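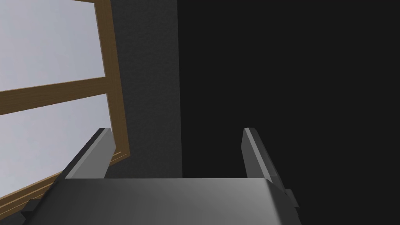

Un même gris, argenté au centre et à droite, couleur charbon à gauche.

Choisir un gris pour ses murs
par Védís Ingvarsson

Le gris est une couleur difficile, parce qu'il change avec la lumière plus que les autres. Quand j'ai repeint ma chambre à Fommont, j'ai acheté tout de suite de grands pots, et le soir mon gris était devenu violet. Depuis, je procède de la manière suivante.

1. Préparer les échantillons
Achetez un pot de 350 ml de chaque teinte qui vous intéresse. Trois teintes suffisent. Peignez des cartons assez grands, deux couches, et laissez-les sécher une nuit entière. J'utilise la gamme Stilodlow ; mon gris préféré y porte le numéro 202. Écrivez le nom de la teinte au dos du carton.

2. Regarder au bon endroit
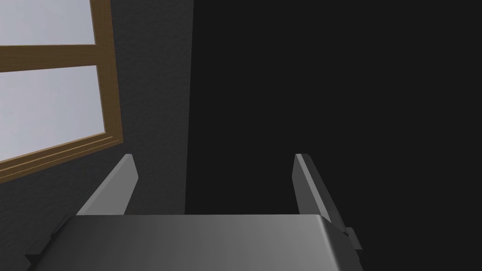 Un échantillon se juge à la verticale, contre le mur où il restera, et non posé sur une table. Déplacez-le ensuite le matin, à midi et après le dîner. Faites attention à ce qui l'entoure : à côté d'un mur foncé et texturé et d'une fenêtre à cadre de bois, comme on les voit ici, un gris moyen semble plus clair, et le bois peut le tirer vers le bleu. Je tiens toujours un carton blanc à côté, pour que l'œil ait une référence.

3. Tenir compte de la surface
La peinture mate pardonne les défauts du mur. La peinture satinée montre chaque trace de rouleau, surtout dans un couloir étroit — je la garde pour les portes. Sur un mur rugueux, prévoyez plus de peinture : pour 29 m² de crépi, j'ai vidé un pot de plus que prévu.

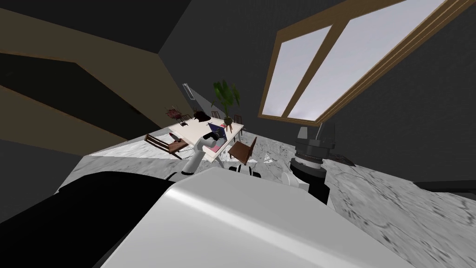 4. Peindre
Mélangez tous les pots de la même teinte dans un seul seau avant de commencer. Avancez depuis la fenêtre vers le fond de la pièce, par bandes, sans revenir sur une partie qui commence à sécher. Le rouleau Mersha à poils courts me donne le meilleur résultat. Entre les deux couches, enveloppez-le dans un sac en plastique bien fermé. Gardez un fond de pot pour les retouches.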